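**Left gripper width drifts after warm-up — pair of handhelds, wired**

**chathu_w**

Hello all. We run one table cell with two hand-held grippers, both wired. Since May the left one has a problem I can't close. In the morning I do the zero (jaws fully shut, press, wait for the beep) and everything is good. After some time of work the log says the jaws are still a little open when they are shut. The right one never does it.

Things I tried already:

- new zero after every pause
- cleaned the jaw slides with a dry brush
- swapped the two cables at the logger end, and the fault stayed with the left gripper
- reprinted the marker plate, although I didn't expect this to help the width

The last full set was 244 takes and I had to throw away 56 of them, so 188 were left. This is too many to lose. We use the Lellik logger with the standard settings.

**ralton_bench**

If the fault stays with the gripper when you swap the logger end, you have tested the logger port and nothing more. The cable has two ends. Did you also change it at the gripper side?

**chathu_w**

No, you are right. At the gripper the cable goes under a clamp and I didn't open it. I swapped only the plugs.

**j_mutiso**

Then I would start at this clamp. We had the same on our pair. The screw was too tight and it pressed the cable jacket, and when the operator turned the wrist, the reading moved by a small step. The jaws themselves were fine. Put the gripper flat on the table, shut, and bend the cable slowly with two fingers near the exit while a second person looks at the number.

Also please tell us how the cable is led away from the hand. Does it hang free, or is it tied somewhere?

**chathu_w**

It hangs free on both sides, with a loop below the hand. Mirjam, who built the cell before me, wanted it like this so that the wrist can turn without pulling. For the check we use a simple task on the bare wood table, one small orange bowl and nothing more. 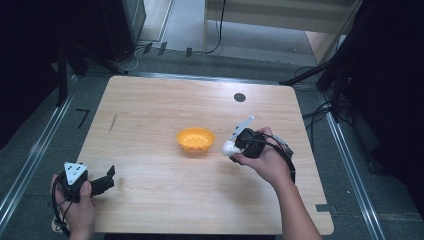

I did the bending test at 4 in the afternoon, when the drift was already there. Close to the exit the number jumps, and in one position it comes back to the correct zero. Ten centimeters further down I can bend as I like and nothing moves.

**svenja_h**

I don't agree with the free loop. The weight of the cable works on the clamp the whole shift. In our cell we fix the cable on the forearm with a soft band and leave a short bow between the band and the gripper. Since we do it, I change cables maybe once per year.

**ralton_bench**

And I don't agree with the band :) We tried it and people moved differently, very stiff, with the elbow close to the body. A light loop is fine if the clamp is correct. The clamp should hold the jacket so that it can't slide, and it shouldn't make it flat.

**svenja_h**

Then your band was too tight or your bow too short. But okay, this is taste. For the repair we agree, I think.

**j_mutiso**

Yes. Chathurika, this is how I do it:

1. Unplug at the logger first, never at the gripper with power on.
2. Open the clamp and look at the jacket. If there is a flat place, cut the cable behind it and make a new end, or take a new cable.
3. Tighten the screw until the cable stops sliding, then a quarter turn. No more.
4. Do the zero again, then open and shut the jaws 20 times and read the number.
5. Repeat the bending test before you close the housing.

Don't turn up the filter in the logger to hide the jump. I saw somebody do that and the takes looked nice and were wrong.

**chathu_w**

I opened it. The jacket had a clear flat place under the clamp and one wire inside was nearly through. I made a new end as Josphat wrote — it took me longer than I want to admit — and then the 20 cycles. The number comes back to zero each time and bending does nothing now.

The loop stays free for the moment. I ordered two soft bands from Kernness and will try them on the left arm only, so I can compare.

**svenja_h**

Good. Please open the right one too, even if it behaves. It was probably tightened by the same hand.

**chathu_w**

Will do tomorrow morning before the zero.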